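Flivness Flat-Pack Mailer Boxes, Square, Bundle of 200
Reviewed 2020-11-02
Rating: 3 out of 5

I have a low opinion of paying extra for cardboard. A box is a box, and the grocery store gives them away if you ask before they get flattened. So when Flivness started calling its mailers a "storage system" my first thought was that somebody had run out of things to say about corrugated board.

I bought a bundle anyway. We had a drawer problem. Power leads, chargers, extension cords and a lot of black cable that belongs to things we may or may not still own, all of it in one deep drawer that stopped closing in March. The Prevex plastic bins I'd been using are fine, but they have tapered sides and waste a good part of every shelf. I wanted something square that I could write on and throw out without guilt.

The boxes arrive flat. Folding one takes me less than a minute now and took me a lot longer the first time, mainly thanks to an instruction sheet with one drawing on it, and the drawing shows a different box. You fold up the sides, turn the front wall over on itself, push the tabs in, and the lid swings over from the back with two rounded flaps that tuck down inside. No tape needed. That part of the sales pitch is true.

What I don't buy is "lasts for years." Corners are the weak spot. If you fold in a hurry the board tears a little and curls, and once it has curled it doesn't go flat again. Out of the 200 I'd call a handful bad straight from the bundle, with crushed edges on the outside of the stack. The seller offered me a partial refund if I mailed photos of every one of them, and I decided my afternoon was worth more than that.

The listing also claims each box will hold "up to 400 cables." Of what kind, I'd love to know. Phone cords, maybe, if you cut them up. With ordinary black leads and their plugs, you get a decent heap in there and then the lid starts arguing. Dumping them in loose is quick but you end up with the same tangle you had in the drawer, only square.

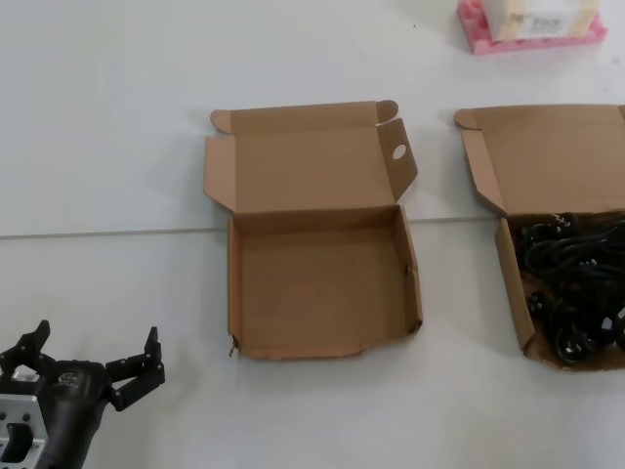
So the box doesn't organize anything. You still have to wind each cord and put a tie on it, and if you were willing to do that you probably didn't have a drawer problem to begin with. I've settled on one kind of cable per box with a label on the front wall, and I can find a charger most days.

The low front is good for rummaging with the lid back. The open lid is a nuisance on a small table, though. It lies down flat behind the box and takes up as much room as the box does. Two side by side with their lids open and you have lost most of your work surface.

Compared with the others: Grirer makes a similar mailer in smaller bundles, a bit thicker, and the corners hold up better. Sýkora boxes are the nicest of the three and priced like they know it. If you only need 2 or 3, get those and skip the rest of this review. Flivness makes sense if you ship things as well as store them, and will go through the whole bundle.

Would I buy them again? Ask me when these are gone — at the rate I'm going, that will be a while. Three stars, and one of those is for not needing tape.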